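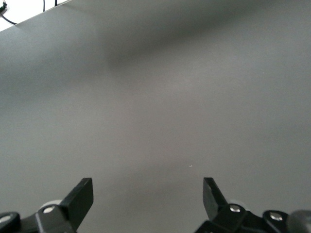
Saying Kaddish on a Phone Line

5/16/22 | 2 min read
Print | E-mail

I finished my eleven months of Kaddish in April, and a few of you have asked me how I managed it, living where I live. So let me tell you, because I had a lot of help and I'd like more people to know it's out there!

The nearest daily minyan to my house is in Berrada, 387 miles round trip if the bridge is open. I did it twice that first month. It was lovely (they gave me herring and a ride back to my motel) but I have a job and an old car, and by the third week I knew it couldn't last.

Then my cousin told me about the Isia morning call. You dial in, you mute yourself, and somebody leads. Their rabbi is comfortable with a mourner answering and reciting along as long as ten are gathered in the room at their end, and mostly there are. I know plenty of rabbis would rule differently. Mine had doubts, and we talked it over for a good long while, and in the end she told me to call in on weekdays and come stand up in our own shul on Shabbat. That's what I did.

What surprised me was how attached I got to the voices. There's a man who always rushes the Ashrei, and a woman with a parrot, or possibly a very talkative grandchild. I've never met any of them. When I had the flu and missed two mornings, somebody left a message asking if I was okay, and I sat on the edge of the bed and cried more than I had at the funeral.

I still don't know what my father would have made of it. He liked a full room and a loud amen, and he didn't care for telephones.

If you're saying Kaddish now, or about to start, the Isia people would love to hear from you, and the folks at the Flillier shul are trying to get an evening call going too. They need regulars in the room more than they need callers, so if you live over that way, please go! Mincha is short. There's usually cake.

Contact the newsletter | © 2022 Hirnex Jewish Community | Back to top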